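Brilska Lawn Bowls Club
Home | Fixtures | Green | Clubhouse | Contact
Search this site... Go

Pre-season safety check: green and clubhouse
Posted Monday by Angharad Wynne

Checked with Aarne Eskola before the first roll-up. Items marked OPEN need work before the green is used.

1. Ditches and banks. OK. Ditch fill topped up on the north side. Bank facing sound.

2. Plinths and edging. OPEN. Loose edging at rink 3, by the gate. It moves underfoot. Tape it off until fixed.

3. Steps down to the green. OK. Handrail tight at both ends. The non-slip strip on the bottom step is worn but still holding. Look at it again in November.

4. Paths. OPEN. Moss on the shaded path behind the scoreboard. Needs a scrub, then a second look after rain.

5. Mower shed. OK. Fuel can labeled and locked away. The old Michiels mower has been tagged out until the blade guard is replaced.

6. Clubhouse floor and walkways. OK. Clear from the front door to the changing rooms. Bowls bags go under the benches, please. One was left in the doorway during the check and has been moved.

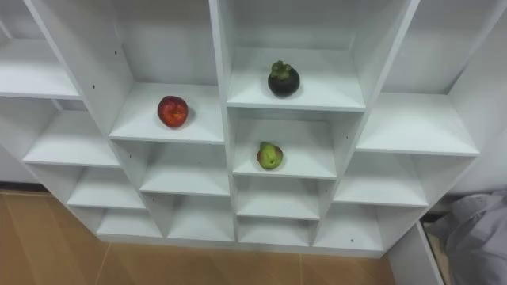 Ans Van Rooij wrote back that the edging at rink 3 was reset two seasons ago and has lifted again, so she would like the base dug out this time before anyone puts more mortar on it. She also asked for the tape to go up before Thursday practice.

Agreed on both points. Item 2 stays open until the base is done.

7. Fire extinguishers. OK. Gauges in the green. The kitchen one is due for service this year.

8. First aid box. OPEN. Short of cold packs and large dressings. Hạnh Lục is ordering both.

9. Floodlights. Not checked. The switch cabinet was locked and the key was not on its hook. No evening play until this is done.

Older check sheets are in the blue binder in the office.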